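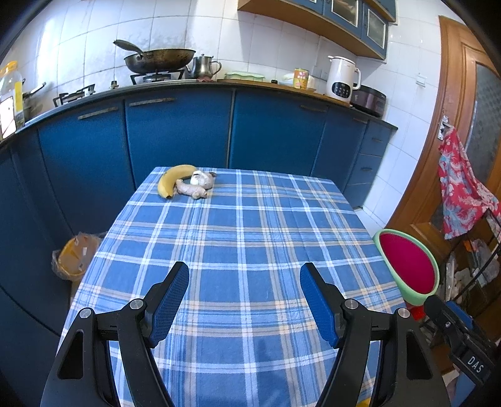 Banana, ginger, garlic on the plaid cloth.

August, 7.40 am. Ginger bug, batch 16

Jar from the Skurngate tap water still flat. Mastwood jar going well, fine bubbles up the side when tilted, smells like bread and pepper. Same sugar in both so its the water, or the jar wasn't rinsed properly. Suspect chlorine. Next time leave the water out overnight with the lid off.

Fed both: 20 g grated ginger, skin on, 20 g raw sugar. Stirred with the plastic spoon, not the metal one (metal one tastes).

Scale drifting again. Full jar read 1,270 g, then 3 g less after I lifted it off and put it back. Good enough for feeding, no good for the loss log – borrow the Bavden scale if it's free.

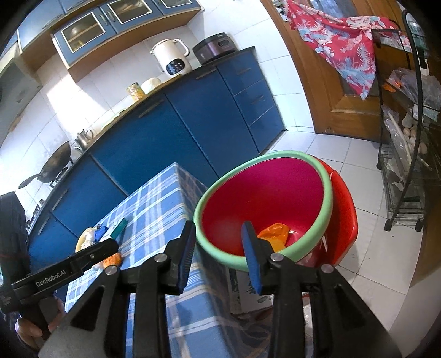 Room was cold first thing so moved both jars up beside the kettle. Colour on the Mastwood one has gone cloudy yellow, fine, batch 15 did the same. Skurngate one gets one more day then down the sink.

Shawky bottles: check the seals before filling. Two leaked last time and the cupboard was sticky for a week. Burp them morning and arvo, not just when someone remebers.

To do – more raw sugar, masking tape, write the batch number on the lid AND the jar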